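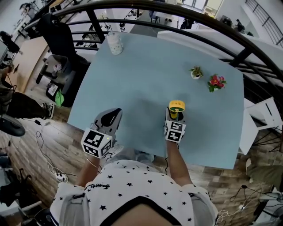 A desk plant is a small potted plant kept on a work table or office desk. The term covers living plants and artificial ones, and in trade usage it is generally limited to pots no more than 40 mm to 120 mm across. Succulents and compact flowering plants are the usual types.

Pots

Most desk pots are glazed ceramic or molded plastic. White is the most common color. Pots without a drain hole are preferred on finished tabletops, but they hold water at the root and call for sparing use – a few spoonfuls at a time for a succulent. Shiyu Liao, in a handbook on office planting, separates "closed" pots from "saucer" pots and lists 19 species suited to the first group.

Light

Light at desk level is often between 400 and 2,000 lux, depending on the distance to the nearest window. Green succulents tolerate the middle of this range but grow long and pale at the lower end. Flowering plants drop their buds sooner and are commonly rotated to a window sill.

Placement

Pots are normally set toward the back or side of the table, clear of the hands and of cables. On shared tables a tray is sometimes used so that all pots can be lifted off together for cleaning. The Skandstead tray has a raised lip for this purpose.

See also: Dish garden; Terrarium; Window box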